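Sleep scheduling for shift crews: an interview with the program lead at Tramstead

18 January 2020

Tramstead runs workplace wellness programs for employers with rotating rosters. Its program lead trained in occupational psychology and came to sleep through absence data.

"Fatigue shows up in the sick leave first," she says. "We start with the roster, then the individual." 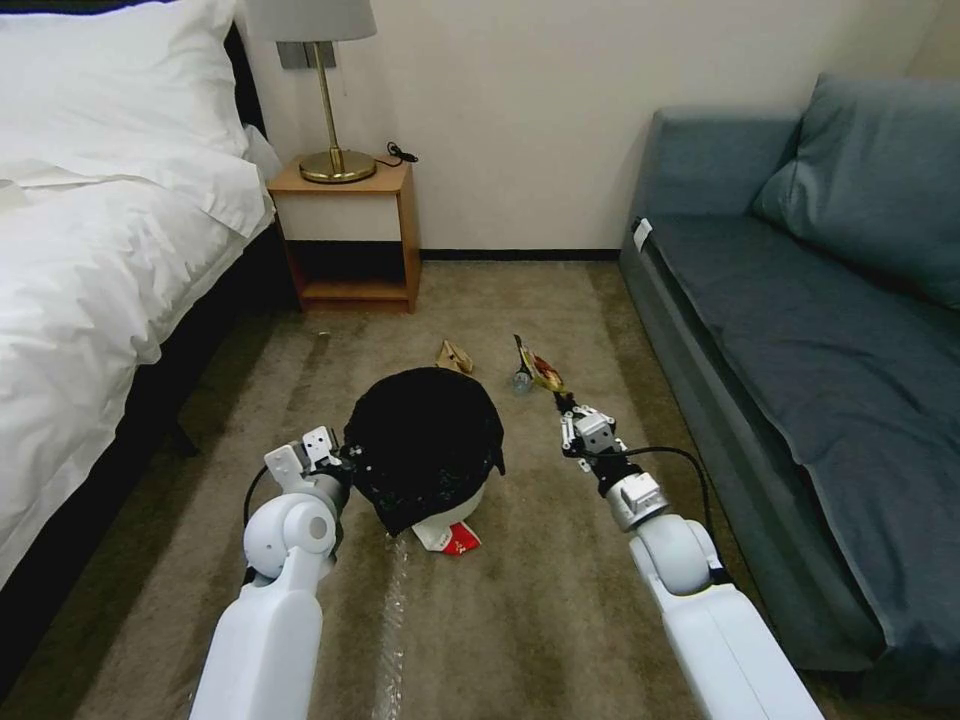 Between the bed and the sofa.

The Lornik depot trial enrolled 152 workers for 47 nights. Each kept a paper diary, and 1,249 entries were usable.

"Self-report is coarse - people round to the half hour. We treat it as a trend." 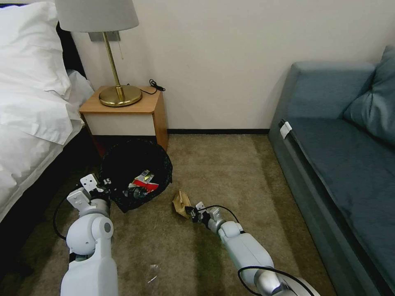 Bedside lamp and nightstand.

Participants received 3 coaching calls. The first fixed a wake time, which she considers the main variable.

"Bedtime drifts. If the wake time holds, the rest can be adjusted in small steps."
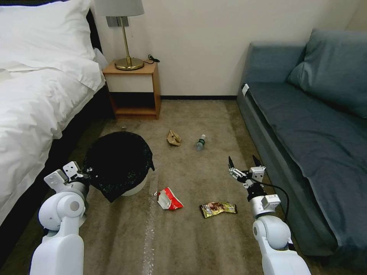 White duvet and pillow.

She is cautious about apps. Susito, the scheduling tool her team licenses, is used only to flag short turnarounds between shifts.
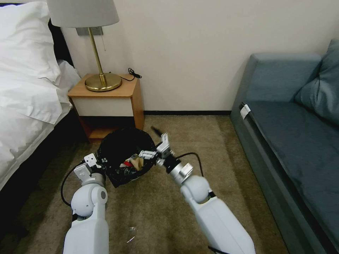

Lamp with pull cord.

A second trial begins at Chaimongkol in April, with managers included from the first week.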